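List: cell-ops
Subject: Re: Gripper reports "object held" with nothing in the fingers
Date: December 23, 2022

Replying to the list, as two other sites have asked for the details off-list.

> We are seeing the same thing on our second Ellik cell. The grasp
> check passes, the arm goes up, and the run is logged as a success.
> The block is still on the cloth. It does not happen every time and
> we have not been able to force it. Is this the finger width
> threshold again, or something new? We are on the November build of
> Jarkley and did not see it before that. Also, did you get any
> protective stops out of it? We had one and I would like to know
> whether it is related.

It is the threshold, but there is a second fault behind it, and the second one is what gave us our stops. I will take them separately.

1. False "held"

The November build of Jarkley changed how the grasp check reads finger position. Before, it waited for the fingers to stop moving and then compared the width with the expected block width. Now it takes the width at a fixed delay after the close command. If the fingers are slow to start, the value it reads can be one from partway through the close. That value can fall inside the accepted band even when the fingers are going to close on air.

We ran 100 picks on the bench with the delay as shipped, and 14 were logged as held with no block in the fingers. With the delay set to 800 ms the same test gave none. That costs cycle time, and I would treat it as a workaround only. The proper fix is to go back to waiting for standstill.

The parameter is grasp_check_delay, in the gripper section of the cell file. It is read at startup only. Changing it from the console appears to work and does nothing -- restart the controller after editing.

2. Protective stops on approach

After a false "held", the arm carries out the place motion over the basket and opens. The planner then marks the block as being in the basket and removes it from the collision model. The block is of course still on the table. On the next approach the planner is free to route the fingers through the space the block occupies. Most of the time it clears. When it does not, a finger comes down on top of the block and the arm trips on contact force.

We had 12 of these stops before we made the connection. They were logged under "table contact", and for a while we were looking at the table height calibration, which was fine. If your one stop has that code and follows a run logged as a success, I would count it as the same fault.

Task and setup for comparison with yours: one red block, one wicker basket, two-finger gripper, white cloth on the table.

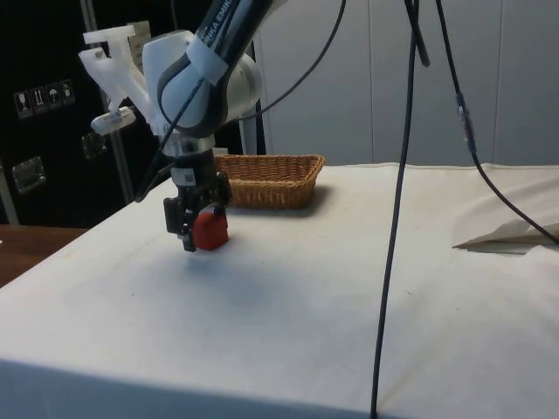
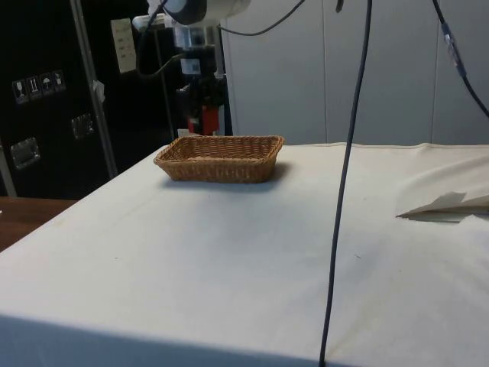
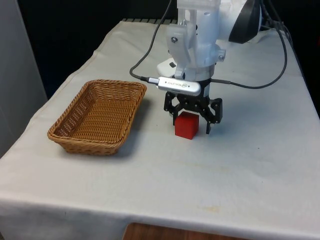 The Langat cell, block-to-basket task, three views. First: gripper down at the block. Second: basket on the table. Third: fingers open on either side of the block, depth camera on the wrist.

Two points on the setup. The cloth hides small changes in table height, so a light contact can pass without a stop. Do not take a missing stop as proof that the approach was clean. Also check the wrist camera cable for slack over the full range of the place motion. We found no cable fault in this case, but a recovery from a protective stop can leave the wrist in a pose the normal cycle never uses.

3. Recovery

The part I would call a safety matter is the automatic resume. In the Bondia supervisor the default for "table contact" is to back off and retry without an operator confirming. With the collision model wrong, the retry has the same error as the first attempt. It also means the arm can start moving while someone is reaching in to see why it stopped.

We have set this to manual confirm on all cells. Please do the same before the next run, whether or not you have seen the fault. The setting is resume_policy, value "confirm". It is per stop code, so set it for "table contact" and "object lost" both. Nobody reaches in at Langat now until the arm is in hold and the enable switch is released.

4. Open items

- Standstill check to be restored. Reported to the Jarkley maintainers with logs, no reply yet.
- Planner should not drop an object from the collision model on the gripper's word alone. The wrist camera could confirm it before the next approach -- we have a rough version running offline, not ready to share.
- Old success figures. Any run logged on the November build with the shipped delay should be rechecked against the video. We have started on ours.

If you can send the cell file and the log from your one stop, I will compare the finger widths with ours. Please include the lines before the close command, as the slow start shows up there.

-- 
Cell operations, Langat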